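Bench notebook, dish rack cell
December 26, 2019

Quiet day in the building, so I took the cell down for the gripper service that was due before the break. Everything below was done with the arm in manual and the key in my pocket. Supply air off at the wall, gauge bled to zero before I put a wrench on anything.

State of the cell when I started: 507 hours on the counter since the last finger change. Log clean except for two grip-lost faults, both on thin plates, both in the outermost slot. Weltard controller had its amber light on for the fan filter. That light has been on a while and I kept clearing it, which was lazy. Filter pulled, tapped out, washed under the tap, left on the radiator. The spare was not in the drawer where the sheet says it is. Ran the rest of the morning without it with the cabinet door shut.

Fingers first. Took both off the carriers. Right one came away fine. Left one had a stuck lower screw and I had to lean on the driver. The head is starting to round. Replaced it with a new one from the bag and put the old one in the scrap tin so it doesn't get reused. Blue threadlocker on all of them, small drop, wiped the excess.

Carriers and rail: old grease was gray and stiff at the open end of travel, normal at the closed end. We spend most of the cycle near open, so that fits. Cleaned with a lint-free wipe and a little alcohol, regreased with the Heinonen tube. One pass, moved the carriers by hand end to end, wiped what squeezed out, second pass. There is a tight spot a little short of fully open. It was there in February as well, going by my notes, and it doesn't feel any worse. Leaving it.

Checked for play with the fingers back on by pushing each tip sideways against a dial indicator. Left moved more than right. Backed off the left, cleaned the seat again (there was a curl of old threadlocker under it) and refitted. After that the two read the same within what I can read on that dial. Lesson for me: scrape the seat, don't just wipe it.

Finger surfaces. I cleaned the inner faces with a damp cloth before they went back on, but handling and a bit of running put dust on them again. The scuffs and small scratches are surface only as far as I can feel with a fingernail. Tips still square. I see no reason to swap them at this service.

Air back on, then the wrist camera. Lens wiped, cable strain relief checked, connector reseated. Jogged over to the approach pose in front of the rack, opened the gripper, and compared where the fingertips and the rack sit in view against the saved reference. The things I go by are the front bar, the leg at the right end with its black rubber foot, and the gap between the tips. The gap should line up with the middle of the bar, and it does.
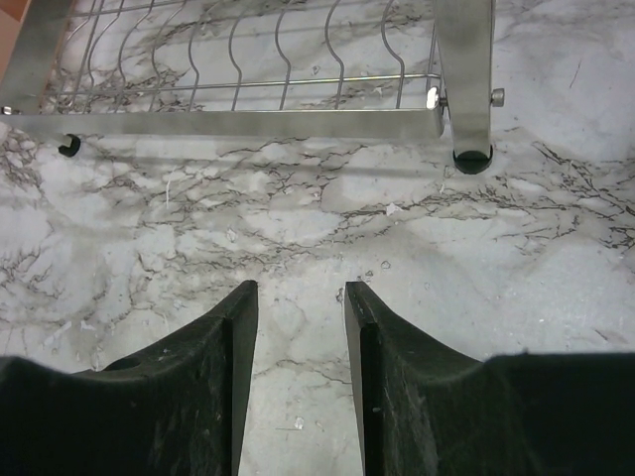
Ruoxi Yu went over the camera check with me and thinks it is too forgiving. Comparing by eye against the reference will catch a knocked camera but it won't catch a rack that has crept a few millimeters and turned slightly, and that would explain grip-lost faults that only show up in the outermost slot. The suggestion was to stop trusting the fixed rack position, touch off on the front bar at both ends every time the cell is restarted, and have the program work out the angle from that. Also asked whether I had ever measured how far the rack moves when a plate is pushed home hard.

I hadn't. So that became the afternoon.

Set up: strip of masking tape on the counter along the foot at the right end, pencil line on the tape. Indicator on a magnetic base clamped to the cell post, plunger on the right leg, low down. Then ran the place routine at normal speed with the heavy plates, same slot each time, and read the dial between cycles.

First run, 21 cycles. Dial crept one way and kept creeping. Per cycle it was hardly anything, needle width, but it never came back. By the end I had 2 mm, and the foot had visibly left the pencil line. At the left end I had no indicator, only tape, and the foot there had stayed on its line as far as I could tell. So the rack does turn a little, with the right end doing the walking. Ruoxi was right about that part.

Cause is probably a mix. The place routine pushes down and slightly forward at the end of the stroke, a leftover from the old rack, which had deeper slots. The feet are only rubber on a polished counter and there is nothing behind them. Grit under a foot won't help either. I wiped the counter and the undersides of the feet, put the rack back on the lines, and ran the same thing again. Still crept, though slower. Cleaning alone won't do it.

Changed the place routine. Took out the forward component in the last part of the stroke and made it straight down. Dropped the final speed to half. Opening the gripper now happens before the tool lifts, with a short dwell, where before the two overlapped slightly. I suspect the overlap was dragging the plate edge against the wires and pulling the rack along with it, but I changed both things in one go, so I can't say which one mattered. Should have done them one at a time. If somebody has a free hour, put the overlap back in and rerun.

With both changes in and the feet wiped, ran 600 cycles through the afternoon and into the evening, sitting next to it with the paperwork. Stopped to read the dial every so often. The needle wandered a little in both directions and ended close to where it began. No faults. Cycle time is slightly longer. For this cell that's fine, the washer is the slow part anyway.

Touch-off routine: wrote a first version. Arm comes in with the gripper closed, slow, toward the front bar near the left end, stops on contact force, stores the point, backs away, repeats near the right end. The program takes the angle from the two points and shifts the slot table. Things to watch:

Keep the left touch point clear of the little black hook under the bar. My first point was too low and too close to it. Moved the point up and inward.

Keep the right touch point inboard of the bolt fitting where the bar meets the leg. If the tip lands on the bolt, the angle comes out wrong and the program will believe it without complaint. I added a sanity limit. If the two points disagree by more than the limit, the arm backs off and asks for a person.

Contact force is set as low as the Weltard will accept without false trips. At the lowest setting it tripped in free air when the arm started moving, so I went up one step. The rack doesn't shift when touched at that force, checked with the same indicator.

Do the touch-off with an empty rack. With plates in it the arm has to come in lower and gets near the hook again.

I tested it by turning the rack by hand a few times, a small amount each way, and letting the arm find it. It placed into the outermost slot every time after that. Then I turned it a lot on purpose and the limit caught it. Message on the pendant reads RACK ANGLE, CALL OPERATOR. Not pretty, but clear.

On the fixed stops that Prukside quoted us for: I'd hold off. They want to drill the counter. With the touch-off running and the forward push gone I don't think we need them, and the rack has to lift out for cleaning. Ruoxi would still like a pair of stick-on pads behind the rear feet as a backstop. No objection from me if they come off without leaving glue.

Left to do:

Filter back in once it's dry, and order two spares from Zetano. Write the new drawer number on the sheet when they arrive.

New reference view for the wrist camera. The old one still matches, but it was saved before this service and I'd like one with the refitted fingers.

Copy the touch-off program to the backup card. It is only on the controller right now, under my initials.

Put the old place routine in the archive folder under its own name. Do not overwrite it, we may want it for the comparison run.

Check the left finger screws after the first full shift. Witness marks are in white paint pen, one line across each head.

Grip-lost count is reset to zero as of tonight. If it climbs again in the outermost slot, look at the angle values in the log before touching the fingers. They are stored with each restart.

Arm parked, gripper open, air off, key back on the hook by the door.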